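Ticket 3934: Gripper loses small part on closing, Vernari vs. Hollis fingers
Project: Dematwood sim cell
Status: Open, waiting on Hanance
Opened: 4th May

Problem

With the Vernari gripper loaded, the arm reaches into the box and closes, and the small red part slides out between the fingertips on most runs. Same arm, same table and same start pose with the Hollis gripper, and the part stays put. We need to know if this is the gripper model or the controller before we order either one.

Settings for both: position control, 120 Hz command rate, 1000 Hz physics step, default friction on the part.

Tried so far

Reloaded the Vernari model from a clean copy. No change.

Swapped the finger collision meshes for plain boxes. Slightly better. The part still slips, but later in the close.

Lowered the approach so the fingertips sit closer to the bottom of the box. Now the left finger touches the box wall on some runs and the wrist joint error jumps. 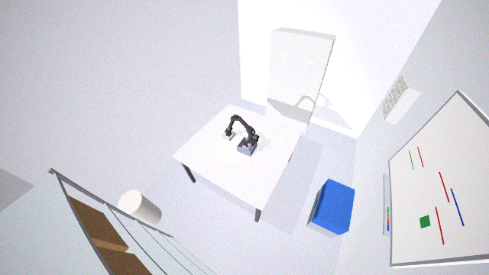

Dana Whitlock

The arm is bent down into the box at this point, with the red part by the gripper. I compared joint positions for both grippers in this pose and they match, so I don't think the arm is at fault.

Next I looked at contact forces. Hollis climbs and levels off. Vernari spikes at first touch, drops to zero, then spikes again. The log for run 1645 shows it best. It looks like the two fingers are not closing together. In the Vernari file the second finger is driven by its own joint instead of following the first, and the two gains are different.

Set both gains to the lower value. Slip is less frequent, but the close is too slow for the cycle we want.

Still to do

Add a mimic joint to the Vernari file and repeat the full set with the original meshes.

Run Hollis with the lowered approach so the comparison is fair.

Asked Hanance in March if they have a newer Vernari file. Sent the request again today with the force log attached. Please leave this ticket open until they answer.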